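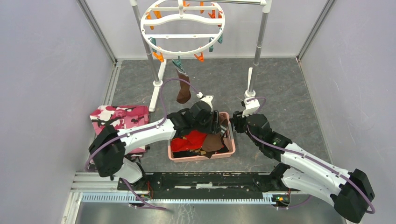 Vol. 2, p. 50

**Clothes drying stand** (also *airer*, *clothes horse*, *drying rack*, *maiden* in parts of northern England). Freestanding frame for drying laundry, mostly indoors. Distinct from the clothesline, which needs two fixed points, and from the tumble dryer, which needs power. Found in most of the world in one form or another. See also: Clothespin; Hanger; Mangle; Wringer.

## Names

Clothes horse is the oldest common name in English. Airer is the usual British word now. Americans say drying rack. Maiden and winterhedge are dialect, the second from Yorkshire, the idea being that in summer you dried things on an actual hedge. Korean geonjodae, plain "drying stand". Catalogs mix all of these freely, which makes searching old ones a pain.

## Early forms

Hedges, bushes, grass. Linen was laid flat on the ground to dry and whiten in one go. Indoor drying meant the hearth: a rail, a chair back, a string across the chimney breast. The folding wooden horse, two or three panels hinged with cloth or leather tape, was ordinary household gear by the 19th century. Stood in front of the fire. Scorching common, house fires too.

The ceiling airer came in with taller kitchens. Wooden laths in iron ends, hoisted on a pulley with a cleat on the wall. Warm air collects up there so it works well. Still made and still sold, mostly to people with old houses.

## Metal and plastic

Wood warps, splinters and can stain damp cotton. Wire frames with a plastic coating took over after the war, and by 1960 the coated folding rack was the normal thing to buy in towns. Cheap, light, rust at the joints where the coating cracked. That last fault never realy went away.

Tube frames came next. Larger diameter, so fewer crease lines on the cloth. Plastic feet to save the floor, plastic elbows and end caps to join the tube without welding. Most stands sold today are still some mix of tube and molded fitting.

The Mevwood pattern, named for the town where it was first made in quantity, is a plain portal: two uprights, a bar across the top, feet at the bottom. Nothing folds. Garments go on hangers. Leresberg, the main rival, stuck with the winged type and put its money into hinges.

## Types

**Winged.** Flat center section, a wing each side, legs crossing underneath. Holds a full load if things are hung single. Tips if only one wing is loaded.

**Tower.** Stacked shelves of rails on casters. Small footprint, but the lower tiers dry slow as the air there is cooler and wetter.

**Garment rail or portal.** Bar at the top, hangers from it. Best for shirts and dresses, which dry near enough to shape to skip ironing. Useless for sheets unless the bar is high.

**A-frame or horse.** The old folding panel type. Heavy use in nurseries at one time.

**Wall and radiator.** Not strictly stands. Covered under Airer, fixed.

**Heated.** Electric element in the rails. Low draw compared with a dryer but runs for hours. Works much better with a cover over it.

## Hangers and attachments

The ordinary shoulder hanger is the usual partner of the portal stand. Ring shaped hangers exist too, for scarves, belts and ties, where a shoulder shape would be wasted; crossbars inside the ring give more places to thread cloth through. Peg carousels (a ring or square with clips hanging off it) are for socks and underwear. Very common in Japan and Korea, less so in the US, where small items tend to go in the dryer.

Hook size matters. A thick bar will not take a narrow hook, and sellers seldom list either measurement.

## How drying works

Evaporation depends on air temperature, humidity, moving air and how much wet surface is exposed. On an indoor stand the limit is nearly always air movement. Doubling the gap between garments helps more than people expect, a fan helps more still. Heavy seams, waistbands and pockets dry last and are where the sour smell starts.

A spin-dried load still holds a good deal of water, over 2 quarts in many cases, and all of it ends up in the room. In a closed flat in winter it condenses on the coldest surface, usually window glass or an outside wall. Mold follows. Standard advice is a window open a crack and the door shut, or a dehumidifier.

## Social history

Outdoor drying was public. What hung there, how clean, what day it went out: neighbors noticed. The indoor stand took much of that away. Kyu-ri Yeon's study of apartment balconies makes this case at length, and argues that the glazed balcony kept the stand half in view, neither in the street nor in the living room. Ji-hoon Kwak disagrees and puts the change down to smaller families and the automatic washer, i.e. smaller loads done more often. Both rely on the Kang household diaries, which stop short of the years most in dispute.

Some housing developments ban outside drying on looks alone. Several US states have overruled such bans, under so-called right to dry laws. Indoor stands are not affected either way.

## Collections

Tastthorpe has the largest run of wooden horses on public show, most of them local and plain. Coated wire racks are poorly kept by museums, being thrown out once rusty. Trade catalogs fill some of teh gap.

## Care

Wipe tube frames down before white loads. Check caps and feet for splits. Rust spots on the rails can be sanded and touched up with enamel, though on coated wire it comes back.

*See also:* Clothesline; Dehumidifier; Ironing; Laundry, communal; Pulley airer.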